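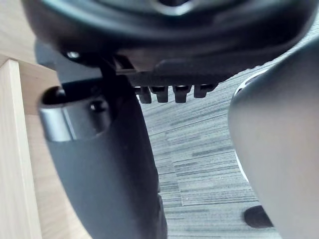
How to check and tighten an office chair from underneath

Most office chairs get loose slowly. The seat starts to rock a little, the back gives when you lean on it, or there is a click every time you sit down. In most cases the fix is a screw that has backed out. The work takes 20 minutes with hand tools, and you don't need to take the chair apart.

These steps are written for a common kind of desk chair with a black plastic seat pan, a mechanism housing under the middle, and metal brackets or posts for the back and arms. Yours may be laid out differently. If you still have the assembly sheet, get it out before you start.

What you need

A Phillips screwdriver, medium size
A set of hex keys
A flashlight or headlamp
A dry rag and an old toothbrush
An old blanket or a piece of cardboard
Medium-strength threadlocker (optional)

Step 1. Look before you touch anything

Pull the chair out from the desk so you have space on all sides. Get down low and shine the light up under the seat. Black plastic hides a lot, and dark screws in dark plastic are easy to miss. Move the light from side to side and watch for a small reflection. Bare metal screw heads will show up first. Black ones take a second pass.

Make a quick sketch of where the fasteners are, or take a photo with your phone. If you end up removing one, you will want to know where it came from. Screws on the same chair are often different lengths, and a long one in a short hole can come up through the seat pan.

Step 2. Turn the chair over

Lower the seat all the way. Lay the blanket on the floor and tip the chair forward onto it, so the front edge of the seat and the arms take the weight. Then roll it over until the seat is upside down. If the chair is heavy, get someone to hold the base – the wheels can swing around and hit you.

Keep your fingers clear of the levers. On a tilting chair, pressing one by accident can let the back spring forward.

Step 3. Clean the underside

Brush the dust out of the corners and wipe around each fastener. Hair and lint collect around collars and between any tabs or slots along the edge of the seat. Don't pry at plastic tabs with a screwdriver. They may be part of an adjustment, and they snap easily.

Don't spray cleaner into the mechanism housing. A dry rag is enough for the outside.

Step 4. Find what is loose

Hold the seat with one hand and move one part at a time with the other: the base, the back, then each arm. Put a fingertip across the joint while you do it. You can feel movement there before you can see it.

Mark any loose joint with a bit of tape.

Step 5. Tighten the seat screws

Start with the screws that hold the mechanism to the seat. Turn each one until it is snug, then go to the one diagonally across from it. Once they are all snug, go around again and give each a final quarter turn.

Stop when you feel firm resistance. Many of these screws go into threaded inserts pressed into the seat, and forcing them can pull the insert loose. If a screw turns forever and never gets tight, the insert is already stripped. Back the screw out and check the threads before you do anything else.

Step 6. Tighten the brackets and posts

Move on to the back and the arms. Where a bracket meets a post, check both ends. People often tighten the end they can see and leave the other.

If a post has a metal collar, look for a fastener on its face. Set the post where you want it before you tighten, and go gently.

Step 7. Use threadlocker if a screw keeps coming loose

Take the screw out, wipe the threads, put on one small drop, and put it back. Keep threadlocker off plastic, as some types will crack it. Leave the chair alone overnight before sitting in it.

Step 8. Test it

Turn the chair upright and sit down slowly. Raise and lower the seat, lean back, and press on each arm. If it still rocks, check whether the floor is uneven or a caster has come partly out of its socket.

When to stop

Don't use a chair with a cracked base, a bent bracket or a torn weld. Don't open the gas cylinder or try to take it apart – it is under pressure. A seat that sinks by itself needs a new cylinder, and no amount of tightening will change that.

Written by Ilango Iyengar. Updated 30th June.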